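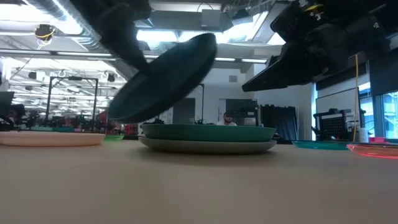 Keabetswe Mahlangu wrote back on the last report that she would like to see more on the tableware and less on the lease, so this one starts there.

Sorting of the donated plates for the Plustorura lending store went on through August. We have now checked 774 pieces. Of these, 615 are fit to lend and the rest have gone for recycling, mostly for chips on the rim.

Plates are stacked by size and not by colour. Borrowers have told us they don't mind mixed colours – greens, teals and reds go out together – but they do mind stacks that rock. Jhosep Bedoya has rewritten the shelf labels to match.

**Spending.** £392 on crates and shelf liner, within budget.

**Still to do**

- Bowls and cups, not yet started
- A price for replacing lost pieces
- Loan form, with Pejman Fallahi for checking

The Thursday opening will stay as it is until the bowls are done. We are not asking for any change to the second payment.

Fidelina Grajales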